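How to Line a Jar Lid with a Soft White Strip, So the Small Things Inside Stay Quiet and Dry

I keep seeds, buttons and spare screws in round jars with plastic lids, and for years I was annoyed by the rattling and by the dust that came in under the rim. Now I put a small liner into each lid, made from a strip of foam or thick paper.
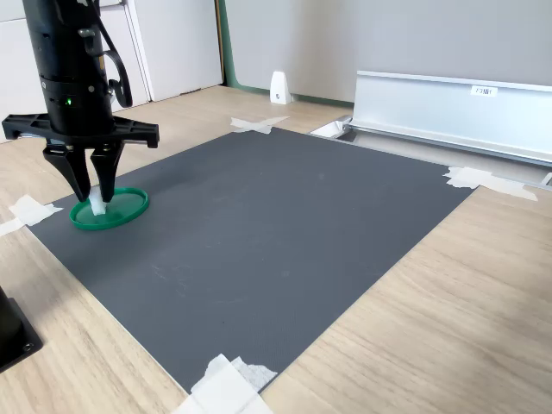 What you need

A round plastic lid with a raised rim. Mine are mostly green, from the Padex jars, but every shallow lid will do.

A strip of soft white material. I use thin packing foam or thick blotting paper. Kitchen paper is too weak and gives fluff.

A mat to work on. A dark one is good for white material, as you see every crumb that falls off.

Small scissors, a pencil and a ruler.

Glue for paper, or double-sided tape. The tape is cleaner, the glue is cheaper.

A damp cloth and a dry cloth.

My friend Shirley Lavoie uses old felt from a hat in place of foam. I tried it too, and it is nice for buttons, but with seeds the felt collected little hairs and husks and I had to throw it away.

Step 1. Clean the lid

Wash the lid in warm water with a drop of dish soap. Go along the inside of the rim with your fingernail under the cloth, as old jam likes to sit there. Then dry it, and leave it open on the table for one night if you have the time. I wash mine on Monday evening and continue the next day. Glue does not hold on a damp lid, and the tape holds even less.

If there was a paper label, rub it with a little cooking oil, wait ten minutes and wash again.

Step 2. Measure the inside

Put the lid on the mat with the inner face up. Measure across the flat part, from rim to rim, without the rim itself. My most common lid has 87 millimeters inside. Write the number on a piece of paper, and do not trust your memory. I have trusted mine and I have a box of liners that fit nothing.

If you have several kinds of jars, write the numbers into a list and keep it with the scissors. Jars that look the same in the store can be different by three or four millimeters.

Step 3. Cut the strip

For one lid of this size I cut a strip of 253 millimeters long and a little narrower than my thumb. This is enough for one ring along the rim, with a small piece left over for the middle. The ring does not need to be closed completely. A small gap of the width of a match is fine and makes it easier to lay.

Cut with long, slow movements of the scissors. With short cuts the edge becomes like a saw, and later small pieces fall into the jar.

If you use foam from a roll, cut it first and let it rest flat for some hours under a book. It keeps the memory of the roll, and it will stand up in the lid when you don't want it.

Step 4. Fold the middle piece

Take the piece that was left over and fold it once in the length. Press the fold with the back of the scissors. Folded like this, it gives a soft pad which pushes lightly on the contents when the jar is closed, and this is what stops the rattling.

For a deep jar that is only half full, you can fold it twice. For a full jar leave out the fold and lay the piece flat, or the lid will not close.

Step 5. Test without glue

Put the folded piece on the center of the lid, hold it upright by the two sides, and lower it slowly until it touches. Look from above if it is in the middle. Then lay it down. I do this always once without glue, and I make a very small pencil mark where the ends are.

Now lay the ring along the rim, also without glue. Turn the jar upside down, put it into the lid and close it by hand. It should turn with a little resistance. When you need force, the ring is too thick or it sits on top of the rim. Take it out and trim it.

Step 6. Glue

Take the liner out again. Put small drops of glue on the flat face of the lid, not on the foam, which drinks it. Three drops are enough for the middle piece. For the ring I make a thin line, a little inside of the rim.

Press everything down with a dry fingertip, for as long as you can count slowly to twenty. The glue I use is from Doucette and it stays movable for a minute or two, so small mistakes can be corrected.

With tape you have only one try. Stick the tape to the foam first, then pull off the protecting paper, then place it.

Step 7. Let it dry open

Leave the lid with the inner face up until the next day. Do not put it on the jar before – the smell of the glue stays inside and goes into the seeds. For seeds I wait two days.

Some problems I had

The liner comes off after some weeks. The lid was not clean, or there was oil left from removing the label. Wash and start again.

The foam has become yellow. This happens near a window. It does no harm for screws, but I change it for seeds and tea.

The lid closes crooked. The ring is doubled in one place. Look at the ends, they are probably lying over each other.

Every September, when the bean seeds go into the jars, I look through all the lids and change the liners that are pressed flat.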